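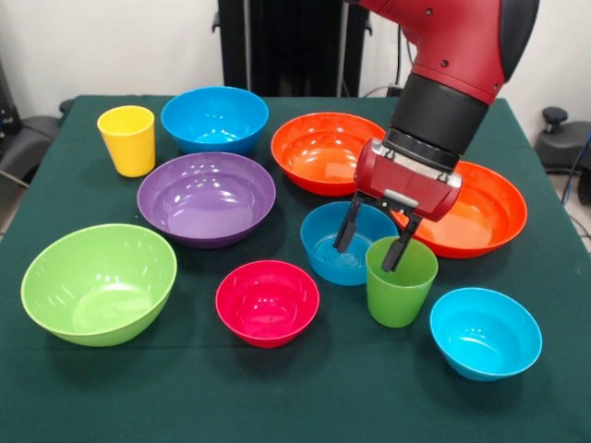
Bright plastic bowls and cups on a green tabletop.

January 24, 2020
61 shares
4 comments

Dolores Nguyen-Tran started lending dishes after her nephew's birthday party, when she filled three trash bags with paper plates and foam cups. She carried the bags to the curb that night and was still thinking about them the next morning.

"I grew up washing dishes after every party," she told me. "My mother had a stack of plastic bowls that went to every house on the street. I don't know when we all stopped doing that."

Her dish library in Ferri now lends plates, bowls, cups and forks to anyone with an address in town. There is no rental fee. Borrowers leave a deposit and get it back when the dishes come home clean. She runs it out of her garage with help from Ginevra Gentile, a retired school cook.

I asked how big an order they can handle. "We can do 100 guests if you give us a week," Nguyen-Tran said. "Past that we start running out of forks. It's always forks."

Most of the stock came from people cleaning out kitchens. Some of it came from a diner on Sanier Street that closed last August. She turns down glass and anything with a chip in it. She would rather have plastic for children's parties and heavy white china for everything else.

"People ask if plastic is cheating," she said. "A bowl I've washed 300 times is fine with me. I have a few that are older than my marriage."

Gentile handles the sorting. She thinks color is more useful than matching sets, at least with kids. "You give each child a color and they hang on to it," she said. "One kid has yellow all day. You don't end up with cups all over the yard."

The first year was harder than either of them expected. Dishes came back greasy, or came back to the wrong porch. One family moved to Beltier with two dozen soup bowls and mailed them back in the spring — at their own expense, Nguyen-Tran points out. She now tapes a list inside the lid of every crate and goes over it with the borrower at pickup.

Does everyone wash up properly? "No," Gentile said. "We wash it all again anyway. I worked in a school kitchen, I'm not going to trust a rinse."

Renzo Costa borrowed plates for his daughter's graduation lunch and has been back for two family dinners. He said the washing took less time than he had feared. "I put my brothers on it. They complained, but they did it. We talked more at the sink than we did at the table."

Nguyen-Tran would like to move out of the garage before next winter. It isn't heated, and hauling crates over ice is hard on her back. She has looked at one storefront and thought the rent was too high. For now she is asking for shelving, dish towels and stackable crates with lids.

And forks. "Any pattern," she said. "I don't care if they're ugly."

Share this story
4 comments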